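Wastepaper pickup

Wastepaper pickup is the gathering of used tissues, paper towels and torn sheets from a floor or other surface and placing them in a trash can. It is one of the most common small cleaning jobs in homes, offices, restrooms and waiting areas. Crumpled paper is light but takes up a lot of space, and a modest amount can cover a wide patch of floor.

Method

Dry paper is usually picked up by hand. Larger wads are grasped first, and flat sheets are balled up before they are thrown out. Small scraps are left for a broom or a vacuum. 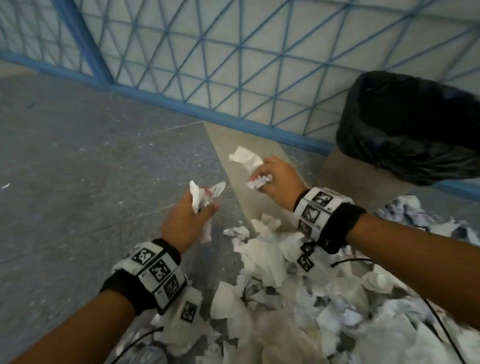

Wads of white paper gathered by hand from a speckled floor.

Paper that has soaked up spills is handled with gloves. The Irnmont housekeeping guide, revised in October, advises pressing the contents down once a can is 70 percent full.

Containers and liners

Round metal cans are widely used for paper waste. They are normally fitted with a plastic bag folded over the rim, which keeps the metal clean and lets the contents be lifted out at once.

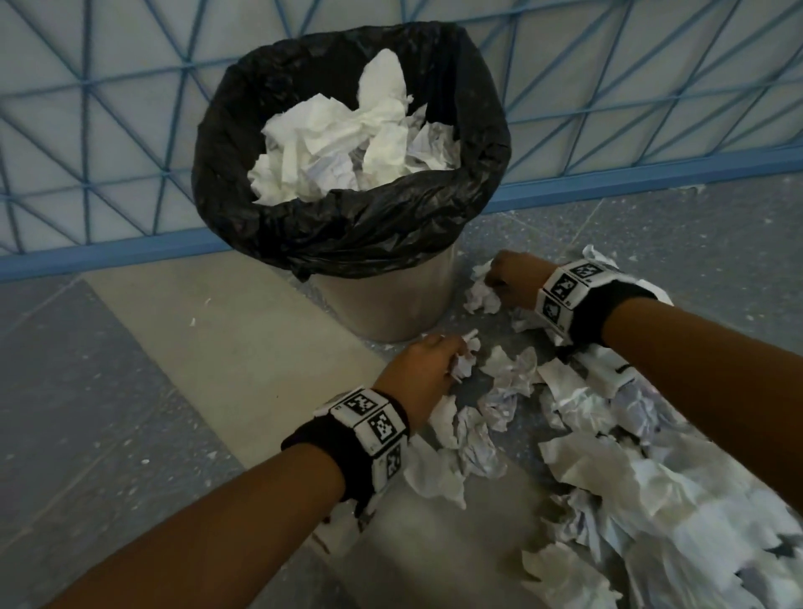
A liner should be wide enough to turn down on all sides. The Brellura range includes liners for cans of 8 and 16 gallons, sold in black and clear.

Disposal

Used tissues and paper towels are generally treated as trash. Clean printed sheets may be recycled if kept separate.

See also: Litter; Bin bag; Paper recycling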